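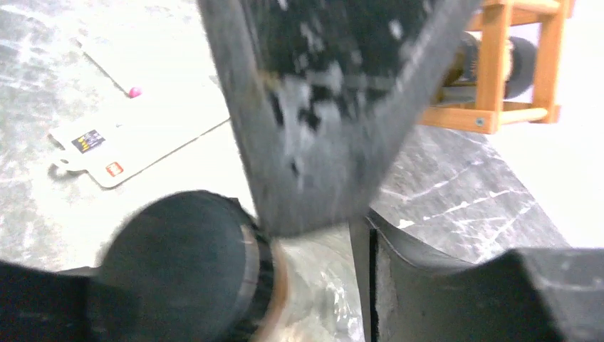 Hummont cell, gripper fingers and wrist camera, 9/23/22

Came in to the claim that the new finger pads have "fixed" the slipping on film. I doubt it. The pads went on the same afternoon somebody turned the closing force down, and there is no note of what it was before. Two changes at once tells us nothing about either.

Fingers first. The upper one has pale specks and smudges over its dark face, plus a faint brownish mark near one edge. Wiped it with a damp lint-free cloth, then a dry one. The Trarside sheet says to clean every 2000 cycles. I don't know where that number comes from and I suspect they don't either. We were at 600 on the counter. Going by eye until I see a reason for theirs.

The lower finger has a seam down the side. Ran a fingernail along it and felt no step. Still want to check it again after a full day, because the last pair opened up in the same spot and we blamed the glue for a week.

Fasteners: 4 on the finger mounts. Three tight, one took a quarter turn. Marked all of them with paint pen so we can stop arguing about it.

Wrist camera. The upper finger smears whenever the arm moves at normal speed. Kongkaew's setup guide calls this acceptable. Maybe it is for finding a cutting board on marble. For crumpled clear film I'm not convinced, as the folds throw back gray and white glare and the finger edge is what we use to judge the gap. Shortened the exposure one step and left the lights alone. One change this time.

Zeroed the fingers closed, opened, closed again. The reading came back the same. Fine, but that was with nothing between them, so it says little about film.

Still open:
- Old closing force value. Check the backup on the Anport machine before it gets overwritten.
- Run film only, current pads, force unchanged. Then old pads, same force. Log both.
- Counter rolls over at 3000 according to the manual. Write the total in here before it does.
- Need more cloths.

Not signing off on the pads yet.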